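Steaming Buns on the Countertop, Winex Kitchen Pages

We eat a lot of buns in this house, especially in January when it gets dark early and I don't feel like making a proper supper, so I've had plenty of practice with the steamer (and plenty of flat, soggy ones along the way!). A few things that have helped me, in no particular order.

Clear more table than you think you need. The lid has to go somewhere the minute you take it off, and so does the plate, and you don't want to be hunting for a spot with a hot lid in your hand. I put the lid on one side of the pot and the plate on the other and I never have to think about it.

Leave room between the buns. They puff up, and if they touch they'll glue themselves together and tear when you pull them apart. Two or three fingers' width is about right. My own tray will take 7 small ones if I'm careful, though I usually stop short of that.

Keep the holes in the tray clear. If you like to line it, use little squares of parchment under each bun and leave the rest bare, so the steam can get up and around.

When the time is up, switch off and wait 3 minutes before you lift the lid. I know it's hard, they smell so good! But a sudden rush of cool air can wrinkle the tops. Then tip the lid away from you, so the drips run off somewhere other than your supper.

Lift them out one at a time onto a dry plate, and wipe the tray while it's still a little warm. Dried-on dough is a misery to scrub out of those tiny holes, and an old soft toothbrush is the best thing I've found for it.

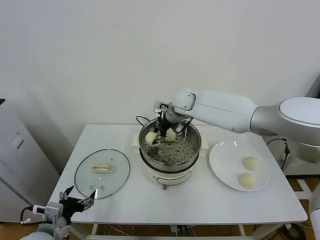
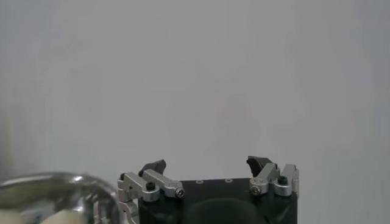

First picture: the steamer on the table, with the glass lid to the left and the plate of buns to the right.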